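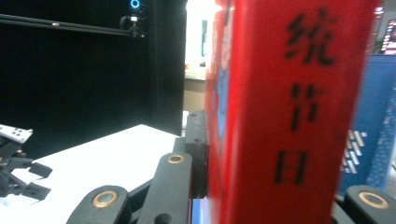 *A red box held in the hand gripper, with the second gripper at the left end of the table.*

# Log the grip, then train on it

Most of the arguments I have about manipulation software are about models. Which policy, how big, how many steps ahead it should predict. I think the people I argue with are looking in the wrong place. The part of our stack that most needs work is the dull code between the sensors and the training set, and teams that put off fixing it pay for it later in bad data.

Take a box like the one in the photo. Once it is in the fingers it fills most of the view from the gripper camera. The face is one flat red with three large characters on it, and up close those characters go soft. A tracker that relies on corners and texture has little to hold on to there. The table edge, the far gripper and the rail are all pushed to one side. If pose estimation is going to slip during an episode, this is a likely moment, and it is also the moment the policy most needs to learn from.

At Edham we ran 518 episodes of box handling through our old pipeline in February. The pipeline kept or dropped each episode whole. If tracking failed anywhere, the episode went out. It sounds careful, and for a while I defended it. Then Devendra Srivastava plotted where in the episodes the failures fell, and they piled up in the stretch between closing the fingers and setting the box down. We were throwing away the close views and keeping the easy reaches. The policy we got from that set reached very well and carried badly.

The fix took no new model. We changed three things in Gendero, our episode tool.

- Every pose now carries a confidence value, and it is stored with the frame.
- Gripper width is logged on its own clock and lined up afterward, so a lost camera pose doesn't take the width signal with it.
- Episodes are cut at the bad span, and both good ends are kept with a flag.

The second item did the most. Width tells you when contact began and whether the fingers have moved since. A planner can use that even when vision has little to say. We used to treat it as a field to fill in, and we resampled it to the camera rate without checking the delay between the two. The delay was 200 milliseconds on one of our stations. A policy trained on that learns to close late.

The usual objection is that more data washes this out. Collect 2,000 episodes in place of 1,000 and the noise averages away. Random noise might. A fixed delay won't, and neither will a filter that drops the same phase of the task every time. Doubling the set gives you twice as many examples of the same mistake.

I'll grant that there is a cost. Cut episodes are awkward to batch, and the loader got slower. Brestent, our older training code, still can't read the flags, so we keep a converter around that I would like to delete. Someone also has to look at the plots, and that work doesn't show up in a demo.

I would still do it first. Before the next change to the policy, open ten dropped episodes and find the frame where each one failed. If most of them fail with an object in the fingers, leave the network alone and go fix the logger.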